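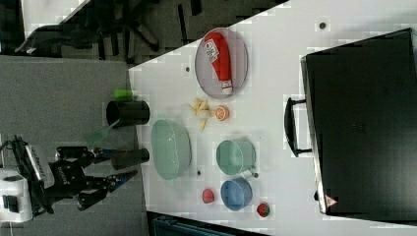 5.2 Failure cases. Most of the faults we logged at the Rimthorpe bench were protective stops, not bad grasps. Of 114 runs of the Kettle task set, 27 ended in a stop before the arm had reached its target. Items near the table edge were the worst. A black cylinder lying on its side, with a spatula sticking out of it, asks for a low wrist and an open gripper right at the edge, and the planner (Takero, default limits) left almost no margin there. Arm halts, brakes on, run lost. We didnt retry stopped runs.

Print this page

Cable snag was the second group. Fewer cases, but more serious from a safety point of view.
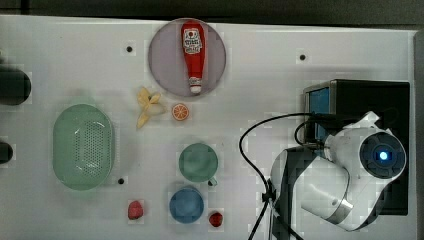 Vol. 3, No. 4

The cable on this cell runs in a wide loop out over the tabletop and back to a small fastener at the arm. Fine at rest. With large base rotations the slack goes somewhere, and the force limit sees a pull it can not tell from contact. Stop messages gave joint and torque only, no cause, so sorting snags from true contacts was done by hand from video. Slow, and some labels are probaly wrong.

E-mail this article 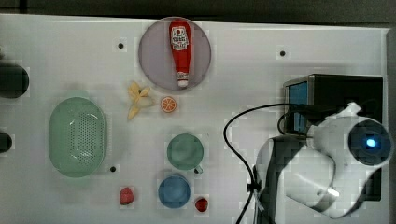 J. Plostham

Figure 3. Overhead view of the cell. Plate with ketchup bottle at top center, colander left, arm and cable right.

Layout was not changed to suit the cable. Moving the loop behind the box would be the obvious fix, we have not tested it. Until then base speed is capped and the operator keeps a hand on the stop button for any target on the far side of the loop.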